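Courses > Automation in Everyday Settings > Part Two > Chapter 6

Chapter 6
Watching a Demonstration

Most people meet a robot for the first time at a demonstration. They stand behind a rope or in front of a screen, somebody from the company talks, the machine does its task, and the group moves along to the next room. The visit may last less than an hour. A surprising number of buying decisions rest on it.

This chapter is about what a visitor can and can't learn from an hour like that. We wrote it after going to a good many open days, and our patience with them has worn thin. A demonstration is a performance put on by people who want it to go well. There is nothing dishonest in that, but you should sit through one the way you would sit through a sales pitch for a used car.

Our main case is the open day held at Otunthorpe in March by Vumeck, a firm that develops software for robot arms in homes and care settings. The firm said 400 people had signed up. The program promised "a working morning in the bathroom," and the work was shown in simulation. Visitors sat facing a large screen, which switched between a view from out in the room and a view from close to the gripper. A presenter spoke over both.

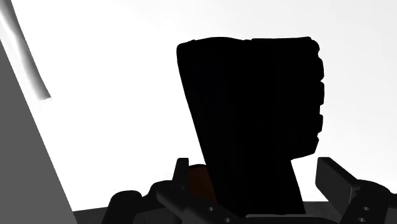

The talk leaned hard on one number. The software, we were told, had been through 1391 practice runs. Nobody in our group asked what counted as a run, and we were slow to ask it ourselves. Was a run a whole task, start to finish, or one reach of the arm? Did a run that was stopped early go into the total? When we put these questions at the end, the answer was that the details would be in a later report. A large number with no unit attached tells you very little, and you will hear one at nearly every event of this kind.

We also asked who had picked the starting position. A simulated room can be reset as often as the operator likes, and everything in it goes back to exactly the same spot. That is a great help to the people building the system. It is less help to a visitor, who has no way of knowing whether the arm could cope with a room laid out a little differently. Real bathrooms get rearranged every morning by the people who use them.

Then there is the matter of what a simulated world leaves out. Depending on how it was built, it may have no soap film and no steam, and a surface may be solid in one place and behave strangely in another. Some of these gaps are harmless. Others sit right where the work is being done, and a presenter who has seen the same room 900 times may have stopped noticing them. Keep your eyes on the place where the gripper meets the world, and let the smooth sweep of the arm take care of itself.

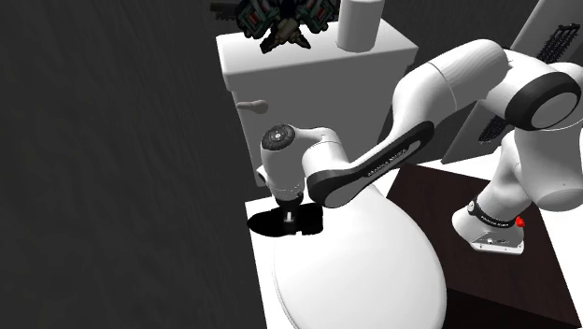
Figure 6.2. The simulated bathroom, with the gripper fingers pointing down into a dark opening near the rear of the toilet lid.

Compare this with a smaller event we attended at Welport, where the Varghese workshop let visitors choose the task from a printed list of 19. The pace was awful. There were long waits, and two of the tasks we chose were given up on while we watched. We learned more there than at Otunthorpe - mostly about what the machine found hard, and how long a person needed to put things right afterward. We can't say the Varghese system was better. We can say we left with something to write down.

In the sections that follow you will plan a visit of your own. Section 6.1 covers what to ask for before you go, including the right to see a task repeated with something moved. Section 6.2 deals with note-taking, and with the difference between what you saw and what you were told. Keep those in separate columns from the start. They blur together quickly - often by the time you reach the parking lot.

Section 6.3 takes up simulation in more detail. Bring your notes from Chapter 5, and be ready to change your mind about some of them.

Related sections
5.4 Reading a Product Sheet
6.1 Before the Visit
6.2 Seen and Told: Keeping Notes
6.3 What Simulations Leave Out
7.1 Trials in a Real Home

Contact the authors | Copyright and permissions | Page revised 2026-10-27 | Back to top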